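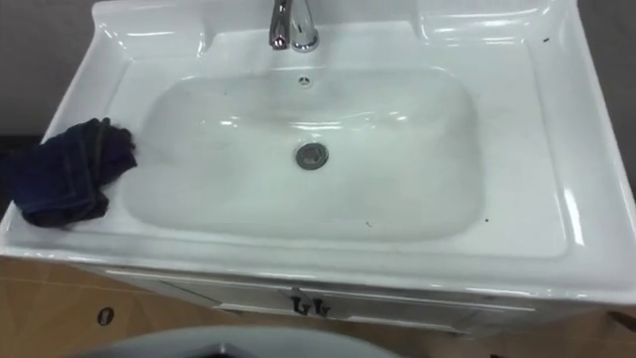
Damián Barrientos m'a écrit, avant même que j'aie fini de raconter ma visite, que les plans-vasques d'un seul tenant, il en était revenu, que c'est beau en magasin et qu'au bout d'un mois on ne voit plus que les traces de calcaire. Bon. Je note, Damián, mais moi je suis rentrée des portes ouvertes de chez Osgate avec l'envie de tout refaire dans ma salle de bains !

Donc, Osgate. C'est un atelier-showroom de sanitaires installé dans une ancienne filature, ouvert au public une fois par an, en mars. J'y suis arrivée vers dix heures, café dans un gobelet, plan photocopié à la main (illisible, le plan), et on nous a fait passer par petits groupes du côté des fours. Il y faisait une chaleur, je ne vous dis pas. Notre guide, Abelardo Ocampo, parle très vite et connaît son émail par cœur : il nous a expliqué que les pièces passent au four à 1 250 degrés, non pardon, j'ai relu mes notes, il n'a pas donné le chiffre exact et c'est ma voisine qui l'a lancé. Il a juste dit que ça rétrécit à la cuisson, et que tout se joue au séchage.

Ensuite, les lavabos. J'ai un faible pour le modèle blanc brillant avec la grande cuve rectangulaire aux angles arrondis. Le rebord est large de chaque côté, on peut vraiment y poser ses affaires, et à droite du robinet il y a une petite tablette en creux moulée dans le dosseret, parfaite pour le savon. Le robinet chromé a un bec courbe, tout simple, et le trou de trop-plein est juste dessous. Par contre Damián n'a pas tout à fait tort, sur du blanc aussi brillant le moindre petit point noir saute aux yeux. Chez moi, avec deux ados et du mascara, je vous laisse imaginer.

Côté prix, la gamme Diken (les meubles bas, à l'étage) m'a calmée : 3395 euros l'ensemble que je voulais, sans la pose. J'ai ouvert et refermé les tiroirs un bon moment quand même. La salle Zúñiga, avec les carreaux, était fermée quand je suis passée, dommage, c'était la moitié de ma motivation.

Pratique : parking gratuit mais vite plein, comptez 6 euros l'entrée, remboursés si vous commandez. La visite de l'atelier dure un peu plus d'une heure, chaussures fermées obligatoires. Pour y aller sans voiture, le bus 71 s'arrête devant la grille.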